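Pitov Small Parts Cabinet: Set-up Guide
Section 4. Filling and Labeling the Drawers 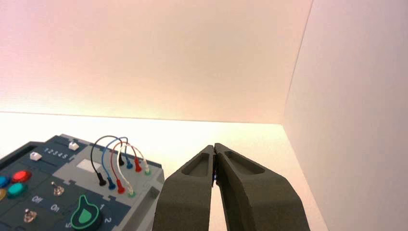 Figure 4. Small blue part beside an electronic board.

Read this section after the cabinet has been leveled and fixed to the wall. Do not load any drawer until both wall brackets are tight. See Section 2 for the brackets.

Before you start

You will need:

The drawer labels (two sheets, supplied)
The spare dividers (in the bag taped inside the top drawer)
A fine-tip permanent marker
A shallow tray with a raised edge, for sorting
A soft cloth
The blank parts list at the back of this guide

Wipe the drawer fronts with the dry cloth before applying labels. If they need more than that, use a cloth dampened with plain water and let them dry fully. Solvent cleaners will cloud the clear plastic.

Sorting the parts

1. Tip one bag or box of parts into the tray. Finish with it before opening the next.

2. Separate the parts by kind first, then by size. Color is a poor guide for most hardware and should only be used where the supplier uses it to mark a value or size.

3. Set aside anything you can't identify. Put these parts in a single drawer marked HOLD and go through them later.

4. Check for bent pins, cracked housings and stripped threads. Damaged parts do not go in the cabinet.

5. Write each kind of part on the parts list with its supplier number, if you have it.

Note: If the parts came in anti-static bags, leave them in the bags and put the whole bag in the drawer. The standard drawers are plain plastic and give no protection against static. Anti-static drawers are sold separately as part 201.

Numbering

Drawers are numbered from the top left, going across each row. The first digit is the cabinet and the last two are the drawer, so 105 is the fifth drawer of the first cabinet and 201 is the first drawer of the second. If you only have one cabinet, use the 100 series anyway. It saves relabeling if you add another.

The Fumton add-on unit holds wider bins and has its own label sheet. Do not mix the two sheets. The Fumton labels are too tall for the drawer fronts and will catch on the drawer above.

Applying the labels

1. Remove the drawer completely. Pull it out to the stop, lift the front edge and slide it free.

2. Peel the label from one corner and line it up with the molded groove on the drawer front.

3. Press from the center outward.

4. Write the part name below the printed number. Keep it short: M3 WASHER is better than a full description. The rest goes on the parts list.

5. Refit the drawer. It should click past the stop. If it does not, take it out and check that the label is not folded over the edge.

Labels can be lifted and moved during the first hour. After that they tear.

Fitting dividers

Each standard drawer takes up to two dividers. Slide them down into the side slots with the notched edge at the bottom. Push until the notch sits over the rib in the drawer floor. A divider that stands proud of the drawer sides has been put in upside down.

Very small parts can work their way under a divider when the drawer is opened quickly. For these, use the lidded cups (part 105) in place of dividers.

Loading

1. Start with the bottom row and work up. Heavy parts such as bolts and steel spacers belong in the lowest rows.

2. Fill each drawer no higher than the line molded on the inside wall.

3. Open and close the drawer slowly to check that nothing catches.

4. Keep the parts you use most between waist and eye level.

CAUTION: Do not pull out more than one full drawer at a time on a cabinet that stands on a cart. The cart can tip.

CAUTION: Small parts are a choking hazard. Fit the locking bar (Section 6) if children can reach the cabinet.

Keeping the parts list

Hang the list in the sleeve on the side of the cabinet. Fill in the name, drawer number, supplier number and reorder level. The sample rows look like this:

105 / M3 washer, plain / Plordale / reorder when floor shows
106 / M3 nut / Plordale / reorder when floor shows
201 / Ribbon connector / Ignacio / reorder at one bag

Use pencil for the reorder column. In a shared workshop, have one person make the changes and put their name at the top of the sheet. We suggest going through the whole list every January.

If a drawer sticks

Take it out and look at the back corners of the opening. A single screw or pin lying in the runner is the usual cause. Remove it with tweezers. Do not force the drawer or spray oil into the runner. If the drawer still sticks when empty, try it in the opening next to it. A drawer that sticks in every position is warped and should be replaced.

Go on to Section 5, Adding a Second Cabinet, or skip to Section 6 if you have only one.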